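Handheld gripper sessions: revised practice for glossy panels

The working note on recording manipulation demonstrations with handheld grippers has been revised and takes effect in August at both the Nadeo and Sakevthorpe benches. The revision covers flat, reflective parts, which the previous version handled in one sentence. Operators who record only matte parts need to read section 2 and can skip the rest.

The change follows a review of 217 recordings made under the Kobori panel task. Of these, 50 were set aside. Most of the rejected recordings had glare across the edge the gripper was meant to approach, so the edge could not be labeled with confidence. A smaller group had a panel that shifted on its supports before the fingers closed. Neither fault shows up in the gripper's own log, and both were found only at the labeling stage.

Section 2, work surface. The surface is to be plain, matte and wiped down at the start of each session and again after every 40 recordings. Crumbs, dust and trimmings are removed when seen. A mark that cannot be wiped off, such as a scratch, is entered in the session sheet so that labelers do not take it for part of the task. Replacing a sheet in the middle of a session starts a new session number.

Section 3, supports. A panel that stands on edge must rest on at least 2 supports along its lower edge. Supports are set before recording begins and are not touched until the recording is closed. If a support moves, the recording is marked "S" and kept. Do not delete it. Operators at Sakevthorpe had been deleting these, which made the two benches' failure rates impossible to compare.

Section 4, lighting. Reflections on the face of a panel are accepted. Reflections that cross the target edge or corner are not. Turn the panel first and move the lamp second, and note either change. Polarizing film over the lens is not permitted under this version, as it changes the color of some plastics. Sotova has asked for an exception for its black-edged parts and the request is still open.

Section 5, start position. Each recording begins with the fingers fully open, both fingertips in view and the target edge or corner visible between or above them. Hold still for a count of two before moving. Recordings that begin with the fingers already in contact go in the separate contact set and do not count toward the session total.

The session sheet has two new columns, one for support condition and one for surface marks. Old sheets can be used up, with the entries written in the margin. Comments on section 4 should reach the bench lead before the next revision is drafted.

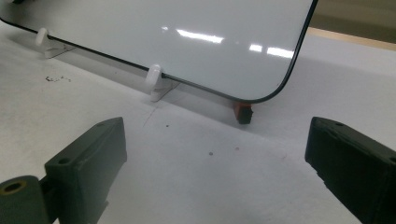
White panel on its support pegs, gripper fingers open.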